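# Wood desk top: oil it again or switch to something harder?

**Ehsan Karimi**

I have a wide desk with a solid wood top that I bought secondhand through Jestov. The seller said it had been oiled but couldn't remember with what. It's in a spare room where I work during the day and play games at night, so it gets coffee cups, a keyboard, a controller and a lot of forearm.

The finish has gone dull along the front where my arms rest. There are also pale scratches from cables rubbing over the front edge, and one ring from a mug. A refinishing shop in Sullano quoted me $289 to strip and recoat it. I'd like to do it myself for less, but I can't have the desk out of use for more than a weekend.

Can I just put more oil on the worn part, or do I have to sand the whole top? And is there anything I can do about the cables, or will they keep scratching it no matter what finish I use?

**mtk_9**

Just oil it. I did mine with whatever was in the garage and it was fine. Wipe off the extra.

**Afshin Ranjbar**

Don't put anything on it until you know what's there now. Put a few drops of water on the dull area and a few on a part near the back that never gets touched. If the water soaks in at the front and beads at the back, the finish has worn through in front. Then rub a hidden spot, such as the underside of the edge, with a rag and a little denatured alcohol. If it gets sticky, you have shellac and oil won't go into it. If nothing happens, it could be oil or a film finish like polyurethane. Scrape a bit with a razor blade in the same hidden spot. Flakes mean film.

If it is oil, you can work on the front section only, but the color will probably not match for a few weeks. I would do the whole top. Clean it with mineral spirits, let it dry, sand lightly by hand with the grain using 220 grit, vacuum, and wipe again. The mug ring may come out with the sanding. If it's black and not white, it has gone into the wood and will need oxalic acid, so ask again before you try that.

I used Maes hardwax oil on my own desk. Two thin coats, with 9 hours between them, and the can cost me $40. I started Saturday morning and had the desk back in place the next evening, although I kept cups off it for longer. Read the label on whatever you buy, drying times are different for each one. Lay the used rags flat outside to dry or put them in a metal can of water. Oily rags in a pile can catch fire.
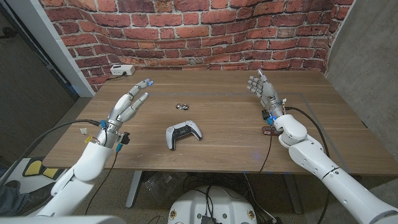

Cables are a separate problem, and a harder finish only slows it down. The front edge gets the worst of it, as any cable that crosses there drags a little each time something on the desk moves. On a top like this one, with black cables dropping past the front edge and a game controller lying in the middle, I'd look at the edge before I worried about the center. Where you can, send the cables off the back or the side. Where you can't, put a strip of felt or a soft rubber edge guard under them and hold the cable still with a clip so that it can't slide. Gresusine sells adhesive clips in packs, but wait until the oil has fully cured before sticking anything on, and stick them to the underside if they will reach.

**Ehsan Karimi**

Thanks. Water soaked in at the front and beaded at the back, alcohol did nothing, and the razor gave me a fine dust with no flakes, so I'm treating it as oil. The ring is white. I've ordered the 220 paper and 3 felt strips, and I'll do the whole top.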